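Home | About the Institute | Programs | Standards and Guidance | Work With Us | Contact

Call for Participants: Working Group on Good Practice for Tabletop Manipulation Trials

Reference 481
Posted 26/07/2026

The Ruvemwood Institute for Applied Automation invites applications from persons wishing to serve on a new working group that will draft a code of good practice for tabletop manipulation trials. The group will prepare a written standard for laboratories, schools of engineering, test houses and small manufacturers that place a robot arm over a shared work surface and ask it to push, sort or arrange small objects.

Applications are welcome from people who run such trials, people who maintain the equipment, people who review the results, and people who work in the same room without operating the robot themselves. Membership is open to residents of any country. The working language is English.

Background

The Institute has published guidance on fixed industrial cells for many years. Tabletop trials fall largely outside that guidance. The arms are smaller, the loads are light, and the work is often carried out by students or junior staff who change from one term to the next. Practice differs widely from one site to another. Some sites keep a written start-up check and a log for every session. Others rely on what the previous operator remembered to pass on.

In the spring the Institute circulated a first discussion paper, known as the Restenik draft after the meeting house where it was written. Comments received on the draft agreed on the need for a common document but disagreed on its scope. Several correspondents asked for firm rules on speed and reach. Others asked that the text deal first with plain matters of housekeeping: how a work surface is fixed, how objects are set out and recorded, how an end effector is inspected, and who may enter the work area while power is on. The working group will be asked to settle these questions and to produce a text that can be put to public comment.

Scope of the work

The code will apply to trials in which a single arm acts on loose objects resting on a flat surface. It will cover pushing tools, simple rods and probes, and basic grasping tools. Mobile robots, trials involving food or medical items, and any task in which the arm is meant to touch a person are excluded from this first edition.

The group will draft sections on the following subjects:

1. Mounting of the arm and of the work surface, including inspection of bolts, clamps and collars before each session.
2. Selection and care of test objects, including shape, color, surface finish and replacement of worn pieces.
3. Starting layouts, and the manner in which a layout is recorded so that another site can repeat it.
4. Clearance between the tool tip and the work surface, both at rest and in motion.
5. Speed and force limits during trials and during set-up.
6. Access to the work area, marking of boundaries, and the position of stop controls.
7. Session logs, reporting of faults and near misses, and the keeping of records.
8. Training and sign-off of new operators.

Sections 3 and 4 are expected to take the most time. The Restenik draft contained a single paragraph on starting layouts, and most of those who commented found it too general to follow. The group should be prepared to rewrite it entirely.
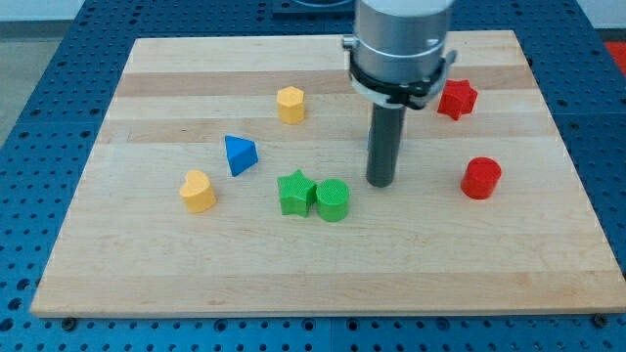 A board and colored blocks set out under an arm fitted with a rod end effector.

The code is intended for use at the bench. Members should therefore expect to work from real layouts and real equipment, and to test draft wording against them. A rule that reads well but cannot be carried out by one operator with ordinary hand tools will be returned to the group for revision.

Object sets made up of plain geometric shapes in a few colors will serve as the common reference during drafting. Members may propose other sets for inclusion in an annex, provided that the pieces can be obtained or made at modest cost and that their dimensions are stated in full.

What members will do

Members will attend 2 meetings in person at the Institute's Wuyts Building, each lasting three days, and will take part in monthly meetings by video. Between meetings each member will be assigned to one drafting team and will be expected to read and comment on the work of the others. The total commitment is set at 60 hours over the life of the group, excluding travel.

Each member will also carry out one bench review. In a bench review, the member takes a draft section to a working site, follows it as written during an ordinary session, and reports in writing on any step that was unclear, unsafe or impossible to complete. Members who do not have access to a site of their own will be placed with a host laboratory.

Members serve in a personal capacity. An employer may support a member's participation, but members do not vote on behalf of an employer and may not share draft text outside the group before it is released for comment.

Who should apply

Applicants should have at least one of the following:

– direct experience in operating or supervising a robot arm in a laboratory, workshop or classroom;
– experience in maintaining or inspecting such equipment;
– experience in writing or reviewing safety rules, test methods or technical standards;
– experience in collecting or reviewing data from repeated manipulation trials.

A degree is not required. Technicians, shop instructors and equipment staff are strongly encouraged to apply – the comments on the first draft came mostly from senior researchers, and the Institute wishes to hear from those who set up the bench in the morning and clear it at night.

Applicants must be able to write clearly in English and must be willing to have their wording changed by others. Familiarity with the Institute's earlier publications is helpful but will not be used as a ground for selection.

The Institute will seek a balance among large and small sites, and among those who build equipment, those who use it, and those who have no commercial interest in it. No more than two members will be appointed from any one organization.

Support and payment

Each member will receive an honorarium of $2,000, paid in two equal parts. The first part is paid after the first meeting in person and the second on delivery of the member's bench review. Reasonable travel and lodging costs for meetings in person will be met by the Institute under its standard travel policy. Help with the cost of dependent care during meetings may be requested in advance.

Public employees who are not permitted to accept an honorarium may decline it without any effect on their membership.

Conduct of the group

The group will be chaired by Mervyn Oakley, who edited the Restenik draft and will also act as contact for technical questions. Decisions will be reached by general agreement where possible. Where agreement cannot be reached, the chair may call a vote, and any member in the minority may ask that a short statement of disagreement be attached to the section concerned.

All members will complete the Institute's visitor safety briefing before entering the Kudano Laboratory, where bench sessions will be held during the meetings. The following rules apply to every session at the laboratory, whatever the member's experience:

– No person may reach over the work surface while the arm is powered.
– Objects may be reset by hand only after the operator has stopped the arm and stated aloud that it is stopped.
– Loose sleeves, lanyards and jewelry must be secured or removed.
– Changes to the tool, the surface or the layout must be entered in the log before the next trial begins.
– Any person present may call a stop. The session resumes only when the operator and the person who called the stop both agree.

Members who have concerns about access, mobility or the physical demands of bench sessions should raise them with the Institute office when they accept an appointment. Adjustments will be made wherever possible, and a member may take full part in drafting without attending at the bench.

How to apply

Applications should be sent to the Institute office in a single file, quoting reference 481, and should contain:

(a) a letter of no more than two pages stating which of the eight sections the applicant would prefer to work on, and why;
(b) a short resume;
(c) a statement of any financial interest in the manufacture or sale of robot arms, tools or test objects;
(d) the name of one person who can speak to the applicant's work.

Applicants may attach one sample of a procedure, checklist or log form that they have written or used. Confidential material should not be sent.

The closing date will be shown on the Work With Us page and will not be extended. Applications that arrive incomplete will be returned once for correction if time allows. All applicants will be notified of the outcome in writing, and those not appointed may ask to be placed on the list of reviewers for the public comment stage.

Questions about eligibility, payment or travel should be directed to the Institute office. Questions about the technical content of the code should be marked for the attention of the chair.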